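This site uses cookies to keep you signed in. Accept all | Settings

Plelero Support > Perception and Planning > Tickets

Wrist camera poses arrive late, grasp planner chooses wrong toy
Opened by Adanech Araya, 2022-02-09

Status: solved, waiting for merge

Setup

We run Plelero for the pick tasks on our toy vegetable set. The planner is the Trummont branch, with the grasp scorer that Nelu Lazăr wrote in January. Scene cameras give the first guess of the object positions, and then the wrist camera corrects it before the fingers go down. The control loop runs at 200 Hz and the wrist camera driver at 10 Hz.

What goes wrong

The planner asks for one object and the arm goes to the place where a different object is, or to bare wood between two of them. It does not happen on every attempt. When the arm comes slowly, the grasp is good. When it comes from far with normal speed, the target in the viewer jumps to the side in the last moment, and the planner then takes the nearest candidate. In the log I see this line many times:

WARN pose_fusion: wrist observation older than buffer, using latest transform

I first suspected the scene cameras, so I looked at the floor set, where the objects lie at different distances and some of them overlap. The brown one behind the mushroom with the red cap is difficult for segmentation, because the cap covers part of it. I was nearly sure I had found the problem there.
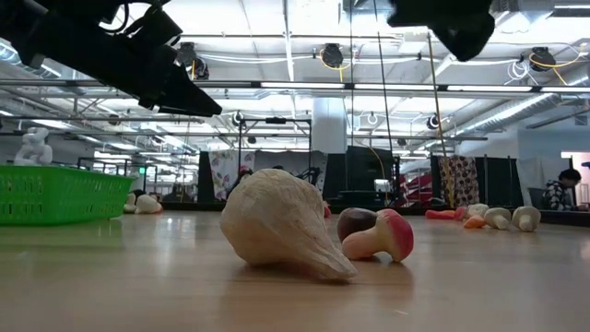 What I tried

1. Restarted the fusion node and the camera driver. No change.

2. Repeated the hand-eye calibration. The new result is almost the same as the old one, so I put the old file back.

3. Raised the segmentation threshold for the scene cameras. The brown object and the mushroom are now separated better, but the jump is still there. I kept the new threshold anyway.

4. Turned off the wrist correction completely. The jump is gone! The grasp is less exact, of course, but the arm always goes to the correct object. From this I understood that the wrist branch is guilty and the scene cameras are not.

Reply from Harvey Chisholm

Thanks for the clear report. That warning should really be an error. When the fusion node can't find the arm transform for the time of the image, it silently takes the newest one. If the arm is moving, the object ends up shifted by however far the wrist traveled in between. Can you print the difference between the image stamp and the transform stamp, and tell us which toys get confused?

Reply from Adanech Araya

I printed it. The difference is 111 ms when the arm is moving and also when it stands still, so it looks constant. For a standing arm it makes no harm, and this explains why slow approaches were good.

About which toys: on the table it is mostly the green one and the orange one. They lie close together with only a short strip of wood between them, so a small shift is enough to exchange one for the other. The red pepper is far from these two, at the other side of the fingers, and it was never exchanged with anything. But when the pepper is the target, the planned grasp lands beside it.

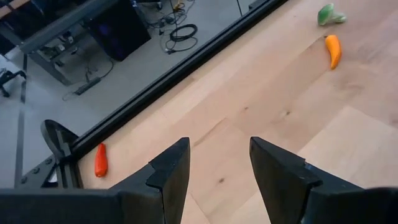 I also checked whether the fingers are masked correctly in the wrist view, as Nelu asked me in the chat. The mask is fine. Both fingers and the housing are removed before the segmentation starts, and the rail along the table edge is outside the work area, so it gives no candidates.

Reply from Nelu Lazăr

The scorer only sees what fusion gives it, so I would leave it alone. Please look at the buffer length in the config. Lensa Gebru shortened it when we had the memory problem on the Mekonnen machine, and I think the value was copied to all the others.

Reply from Lensa Gebru

Yes, this was me, sorry. The buffer should be longer than the camera delay and it is not. I have opened change 852. It does the following:

- makes the transform buffer longer again
- drops a wrist observation if no matching transform exists, and keeps the last good pose
- changes the warning to an error, with both stamps in the message

Adanech, please test it with the wrist correction turned on.

Reply from Adanech Araya

Tested with 852, wrist correction on, normal speed, the same three toys on the table. The target does not jump anymore in the viewer, and the arm took green when I asked for green and orange when I asked for orange. The pepper grasp is now centered. I have not seen the new error in the log yet.

One small wish: the driver should write the time of exposure in the stamp and not the time when the image arrives. Then the delay would be visible from the beginning. Should I open a separate ticket for it, or does it belong to Fikotholm?

Reply from Anneliese Kettler

Separate ticket please, under drivers, and put my name on it. I will merge 852 after the review. Leave this one open until then.

Contact support | © Plelero | Back to top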